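Section 6. Comparing finger sets on soft items

Use this section when you have two or more finger sets for the Puvine gripper and need to decide which one to keep on the arm for cloth work. It assumes that both arms have been mounted, homed and checked as set out in Section 4, and that the wrist camera gives a live picture in the Wirnanier control panel.

Allow one uninterrupted session for each finger set. Results taken with different table covers should not be put in the same table.

6.1 Preparing the table

1. Fit the table cover and pull it flat. A plain, matt cover works best with the wrist camera.
2. Put two or three garments within reach of the arms. Sports kit is a good choice, as the stripes and hems give you edges to aim at.
3. Leave the garments crumpled. Do not smooth them out between attempts.
4. Leave a clear stretch of cover between the arms, large enough to lay a garment down.

Note: Thin, slippery fabric is harder to pick up than cotton. If your final job uses slippery fabric, test with it from the start.

6.2 Checking the wrist view

1. Open the camera tab and select the wrist camera of the arm under test.
2. Move the arm to the hover position, with the fingers pointing at the cover.
3. Check that both fingertips show in the picture, with cover visible between them.
4. Open the fingers to 70 per cent and check again. If either tip leaves the picture, loosen the camera clamp, tilt it towards the tips and tighten it.
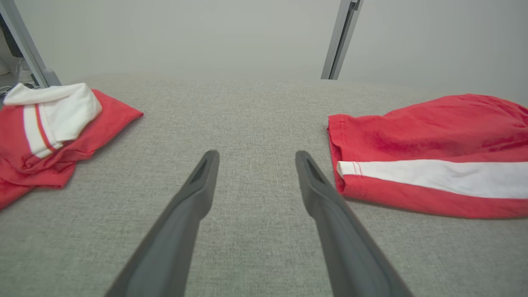
5. Set the exposure by hand and write the value down. Automatic exposure will shift each time a bright garment comes close, and the attempts will then be hard to compare.
6. Save the view as a reference. You will need it after each change of fingers.

Caution: Keep hands off the table while the arm is enabled. The hover position is low, and the arm can start to move without a sound.

6.3 Fitting a finger set

1. Press Stop and wait until the panel shows the arm as disabled.
2. Remove the screws holding the fingers and lift the old pair off.
3. Fit the new pair. Tighten each screw a little at a time so that the tips stay level.
4. Enable the arm and run Close Slowly. The tips should meet along their full width.
5. If one tip rides over the other, go back to step 1.

Note: The Qin slim fingers and the Prasasora wide fingers use the same screws but differ in length. Load the matching tool file before moving the arm. With the wrong file the tips may be driven into the table.

Error 1314 means that the tool file does not match the finger length entered in the panel. Correct the length, then home the gripper again.

6.4 Running the attempts

1. Set the closing force to the same value for every finger set.
2. Send the arm to hover over open cover, fingers open.
3. Choose a target: a fold, a corner or a hem. Use the same kind of target for each block of 15 attempts.
4. Lower the arm until the tips just touch the fabric, then close.
5. Lift by 100 mm and hold.
6. Enter the result as Held, Slipped or Missed. If the gripper has taken hold of the cover as well, enter Missed.
7. Open the fingers, let the garment drop and return to hover.
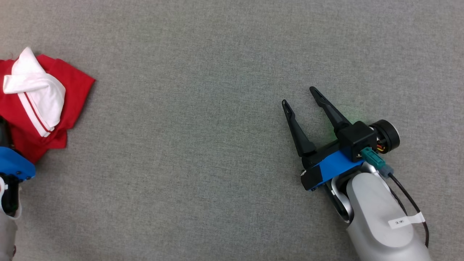 If you are testing both arms, finish one before you begin the other. Park the idle arm at its own side of the table. Cables should have enough slack for the wrist to turn fully in both directions, and none should pass between the fingers.

Caution: Stop at once if a sleeve or drawstring catches on a wrist bracket. Disable the arm and free the fabric by hand. Do not try to shake it loose by jogging the joint.

6.5 Reading the results

Compare hems with hems and folds with folds before looking at the total. Slim tips tend to get under a hem more easily, while wide tips tend to keep hold of a thick fold. A high number of Missed entries usually points to the camera angle or the tool file, so repeat 6.2 before ruling out a finger set.

Export the table from the Results tab. The closing force and exposure value are not exported and must be added by hand.

Section last revised 2021-11-29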